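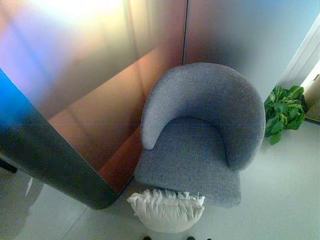 The reading corner, cushion on the floor, gray chair behind it.

Week two with the Samonte tidy-up kit and I have a spare hour so here goes, quick notes before I forget everything.

What it is: a rental. Fodport sends the robot plus base plus a tablet, you keep it for a month, you send it back or you start paying properly. Mine came in August, two boxes, the bigger one a pain on the stairs. Cost me 113 for the month with delivery. There's a cheaper plan at 105 but you don't get phone support and I know myself.

Setup. Charging base needs a flat wall and a clear bit of floor in front. Fine. Then you walk it through the rooms once with the tablet and name things as you go. Chair, plant, door. The app wouldn't take "tub chair" for some reason so it's just "chair 4" now, even though I don't have four chairs. Whatever. First map took ages, second one much better after I opened the blinds.

The job I care about is cushions. Floor to chair, that's it, that's the dream. I also want it to leave the plant alone, big leafy thing right beside the armrest, leaves hanging down in the way. You can draw a keep-out zone on the map with your finger. Mine is a wobbly egg shape. Works ok, but if you draw it too big it decides it can't reach the chair at all and just tells you so, politely, over and over.

Shiny stuff was the worry. I've got those tinted panels behind the chair, the ones that go blue at one side and coppery lower down, and pale glossy tiles that bounce light all over the place. The Fodport page says "reflective surfaces may need extra mapping", which I took to mean trouble. And yes, the first few days it treated one panel like an open doorway. Went up to it, stopped, thought about it, backed off. Never hit it, to be fair. Support had me mark the panels as walls by hand, took 9 minutes on the phone, no problem since.

The white cushion with the tassely fringe is the hard one. Plain cushions it gets first go most days. With this one it goes for the fringe, gets a few tassels, lets go, trys again. Support said to set the item as "soft, edge unsafe" so it grabs the fat middle part instead. Better. Not fixed. I'd say it still gives up more than I would like and then I pick the thing up myself, feeling a bit silly about the money.

Other stuff, no order:

Noise is ok. Quieter than my old Carberg vacuum by miles.

Battery does the whole downstairs with some left over.

Tablet is slow. Really slow. Wakes up when it feels like it.

Schedule keeps going back to 9 at night after an update, I want it mornings. Have emailed, no answer yet.

Looked at the Surus one too before ordering. Nicer looking, no rental tho, and I wasn't going to buy blind.

Keeping it? Dunno. If the fringe thing gets sorted in the next update then probly yes, on the cheaper plan. It has to be back in the box by the end of the month either way unless I say so in the app, so I need to find where I put the foam inserts. Will post again once they answer about the schedule.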